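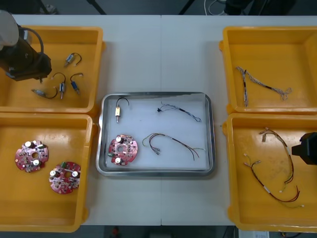 Fig. 1. The kitting cell: parts bins either side, lined steel tray in the middle, one arm working from the left and one from the right.

Week 3 notes: setting up and looking after the two-arm kitting cell

Okay, so last time we did the safety walk and the e-stops. These notes are the hands-on bit, and I'd like you to read them before you come in to the lab (bring the sheet with you, I run out of copies every year).

Our cell makes up kits for the Fludex pump controller. A kit is one solenoid, one red round board, one small harness and one big harness, all sitting in the tray. In Fig. 1 the solenoids are top left, the boards bottom left and the harnesses are in the two right-hand bins. Please keep it that way! The Fovau software has no idea what's in a bin, it only knows the bin's position, so if you swap two of them it will happily go looking for a board in a pile of wire.

Starting up

Wipe the table first, especially along the seam where the two sections meet. If you can catch a fingernail on it, the table has shifted and you need to redo the level before anything else. Bins go in next. The left pair overlap a bit at the rims and that's fine, just push them back to the same spot. Then a fresh white liner in the tray, flat into the corners. A wrinkled liner is the most common fault I see, and it takes around 3 minutes to fix, so no excuses.

Home the left arm, then the right, never both together. Run the dry cycle at low speed with the bins empty and watch the cable that loops off the left gripper. It should have slack at full reach. If it goes tight, stop and re-clip it.

Loading

Spread the solenoids out. The leads are curved and springy and they love to hook each other, and then the gripper comes up with two. Boards lie flat and not touching. Wear the wrist strap for boards, every time. The big harness is the awkward one, so open it out into a wide loop and keep the white connectors clear of the bin wall.

Looking after it

Check the finger pads every 1000 picks and swap them if they've gone shiny. Pads are in the Baláž drawer, the grease is Verer and it lives on the shelf above. If you get error 47 (grip lost), look at the pads before you touch any settings, please. Write it in the log either way.

For next week: redraw the bin layout for a left-handed kit and tell me which arm moves first.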